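Can a robot clear the table yet? At Valtcombe the answer is "partly"

Home automation, 8th February

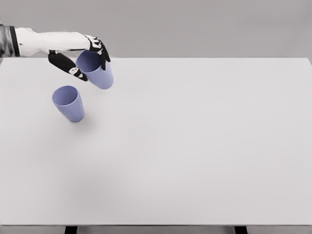
Two cups, one arm

A lavender-blue cup is up in the grip of a black robotic hand, and a second cup of the same colour stands on the white table. In the simulator, this is the kind of small job that the team at Pramach now gives to its software every day. The company works from a shared building in Valtcombe and wants to know which household chores a machine can take over, and which ones should stay with people for some years more.

The newest results were presented on Saturday to a small audience of neighbours, students and two owners of local cafes. The software made 485 attempts to pick up a cup and put it inside another one, all of them on the computer. The company did not give a single success rate. It said that the picking up went well in most attempts, and that the placing was the weaker part. A cup which is turned only a little in the fingers can touch the rim of the other one and push it over.

For a person this is a movement without any thought. We feel the rim, we correct the wrist, and we are already looking at the next plate. The program must estimate the angle of the cup from a camera view, and when the fingers cover half of the cup the estimate becomes worse.

From the simulator to the kitchen

Pramach trains in simulation for reasons of cost and time. A simulated cup does not break, and the exercise can be repeated at night when the office is closed. But a simulated table is also very kind. It has no crumbs, no sticky ring of juice and no newspaper under the cup.

The company's next step is a trial kitchen in Dirnimbridge, which should open in July. It will have a normal sink, a dishwasher with two racks and a bench of the usual height. The plan has 4 chores in it: collecting cups, loading the upper rack, wiping the bench and folding tea towels. The last one is considered the most difficult, and the company said openly that it may be removed from the programme. Cloth changes its shape each time it is touched, and the simulator is still not good at cloth.

Shops are also interested

The second part of the presentation was about shop-floor work. Courtois, a homewares seller with a warehouse outside Valtcombe, has given Pramach a list of 948 articles from its shelves, with their sizes and weights. The most common are cups, bowls and storage boxes. The seller would like to have a machine which can refill the shelves after closing time, and which can put back the articles that customers leave in the wrong aisle.

Here the company was more careful. Refilling a shelf with identical boxes is possible with present technology, it said, if the shelf is always at the same place. Finding a mug behind the cushions and bringing it back to the mugs is a different task, and no date was promised for it. Courtois will wait for the results from the trial kitchen before it decides on any test in a real store.

One of the cafe owners asked how long a machine would need to clear a table for four persons. The answer was several minutes, under good conditions, and with somebody standing near to stop it. A waiter does it in less than one. The owner said she would ask the same question again next year.

Another visitor wanted to know about noise in the evening and about small children. The company replied that it has not measured the noise at home, and that in the trial kitchen no child will be allowed near the arm while it is moving.

Visits to the trial kitchen will be free of charge, but places are limited and must be booked in advance. Pramach will put the booking form on its website some weeks before the opening.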